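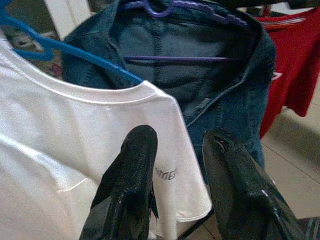

Prollora wants your old phone to be a second screen for your handheld

The makers of Prollora have been promising for most of a year that a spare Android phone can work as an extra display for homebrew games, over plain Wi-Fi, with no modding of the phone. We've heard that kind of thing before, so we asked the lead developer, who goes unnamed at their own request, to explain why this one should be any different.

"It's a small app and it does one job," the developer told us. "It takes a map or an inventory screen and puts it on the phone. I never said it would stream the whole game."

The project page did say that until October, and when we brought it up there was a pause. "That was old text. It should have come down sooner."

The current build lists 189 supported games. We asked how many had been played from start to finish with the app running, and the answer was less impressive. "Finished, I couldn't tell you. They launch, the second screen comes up, and the touch input works. After that I rely on reports."

Reports come in through the Granwood forum, where the support thread has reached 2,178 posts. A good share of the ones we read were about lag. The developer blames cheap routers for most of it. Users of Dudek, the older and uglier tool that does much the same over a USB cable, might say the cable was a fine idea to begin with.

"Dudek is good," the developer said. "If you don't mind the cable, keep using it. I got tired of the cable."

Then there's the money. The app is free, but the layout editor, called Cedodura, is planned as a paid extra. We wondered who would pay to move buttons around on a phone they had stuck in a drawer. "People who make layouts for other people. I need 2,000 of them to cover the work, and I don't have them yet."

Will the free version stay free? "Yes." Would they put that in the license? "I'd have to look at the wording."

Version 2 is due when it's ready, with no date given. It needs a console already set up for homebrew, and you should back up your saves before installing the plugin. The developer called that step optional. We'd do it anyway.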